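Tuesday, June — parts bench, late afternoon

Spent most of today on the small hardware again, and I'm writing it down while I still remember which decisions we made and which ones I only thought about. The Plurell order came in before lunch, 900 pieces in one big bag, all sizes together (I did ask for them sorted, but never mind, it was a pleasant enough job with the radio on). I got through the washers and most of the short screws. The long ones are still in the coffee tin on the Nena shelf, so please don't tip anything else in there until I've been through it.

The old cardboard trays are finally gone. They were fine for a year or so, but the corners had gone soft and the little dividers kept lifting, and then the M3 washers would creep in underneath and turn up with the M2s. I counted 58 strays in the last tray alone, which was a sad little heap to look at.

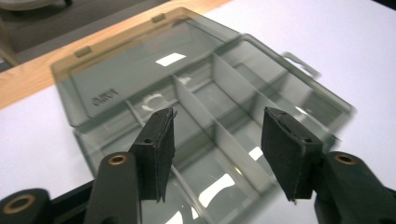 Washers are the reason I wanted something better in the first place. They're thin and flat and they slide under anything that isn't fixed down, and I lose more of them than everything else put together. I've settled on plastic compartment boxes with hinged lids, the smoky gray see-through kind, and I like that the lid folds right back and lies flat on the table, so both hands are free for sorting. The long divider down the middle gives a natural split, too: I'd like metric on one side and the odd sizes from the Esquivel job on the other. If that turns out to be annoying in use, tell me and we'll shuffle things.

Still to do: labels (on the outside of the lid, please, and in pencil first), a second box for springs, and a decision about the Climia fittings, which are up to 3 cm long and may want a drawer of their own. I'll start on the coffee tin tomorrow if the bench is free.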